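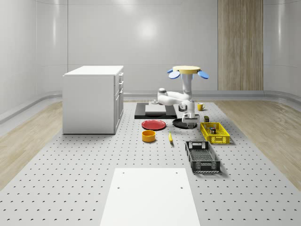
Automation in the central kitchen: arrangements for staff

Following the consultation with kitchen and service colleagues, the management of Van Rooij Catering has approved the introduction of a robotic arm in the central kitchen at Skirkevance. The arm, which has been given the name Ivo, will take on part of the sorting and setting-out work at the end of the preparation line. It will start in June on the early shift only. This item sets out what will change, what will stay the same and whom to contact with questions.

What the arm will do

Ivo will handle crockery, pans and small packaged goods. Its task is to pick up single items and place them in the correct crate, ready for the trolleys. It will not cut, cook or portion food, and it will not work with knives or with glass. Hot pans remain the responsibility of the cooks at all times.

The tasks have been prepared in simulation under the direction of Ataberk Akbulut, process engineer. Mugs, plates, bowls, pans and fruit are set out on a virtual work platform, with crates to one side, and the arm is tried on one arrangement after another before the same task is attempted in the kitchen. Of the 20 tasks first proposed by the departments, 17 have been taken forward. The remaining 3 were withdrawn at the request of the kitchen staff, who considered that they depended too much on judgement about the condition of the food. Management has accepted that view and the tasks will not be reintroduced without further consultation.

What changes for staff

The 16 colleagues who currently rotate through the setting-out station will see the greatest difference. Each of them will spend fewer hours lifting and sorting, and the time released will be given to diet trays, allergen checks and the supervision of the arm itself. The number of posts in the kitchen is not affected. Contracted hours, shift allowances and break times also remain as they are.

Supervision of the arm is a recognised duty and will appear on the rota under its own heading. The colleague on this duty is responsible for starting and stopping the arm, for clearing items it has been unable to pick up and for entering any fault in the station log. No one will be asked to combine this duty with work at the stoves.

Colleagues have asked whether the log will be used to compare individuals. It will not. Entries are made by station and by shift, without names, and are read by the process engineer and the head of the kitchen. The arm's own records show which items were moved and when. They contain no information on the people working nearby.

Training

Training will be given during paid working hours in the small kitchen beside the loading bay. Every colleague on the setting-out rota will attend two sessions. The first covers safe distances, the stop button and the cleaning routine. The second is practical and is held at the station with the planning software, Jorka, through which the day's crate lists are sent to the arm. Written instructions are available in Dutch, English and Turkish, and further languages can be requested from the training desk.

Colleagues who would prefer not to supervise the arm may say so at the end of the second session. Their place on the rota will be discussed with them individually, and a refusal will have no effect on their grading.

Working alongside the arm

The floor around the station will be marked before the first shift. While the arm is moving, the marked area is to be kept clear of trolleys and of people. Crates are exchanged only when the arm is at rest. Long sleeves must be fastened at the wrist, as already required elsewhere in the kitchen. If the arm stops unexpectedly, the work is to be finished by hand in the usual way and the fault reported afterwards. Service to the wards and the dining room takes priority over restarting the machine.

Review

Rianne Wuyts, head of the kitchen, will hold a review with the early shift once the first period of use is complete. The late shift will not be included before that review has taken place. Its findings will be published in this newsletter, together with any changes to the rota. Points for discussion may be handed in at the kitchen office before 14.00 or placed in the box by the changing rooms, signed or unsigned.

Questions about rotas and hours should be addressed to Rianne Wuyts. Technical questions may be put to Ataberk Akbulut, who will be present in the kitchen throughout the early shift during the first weeks of operation.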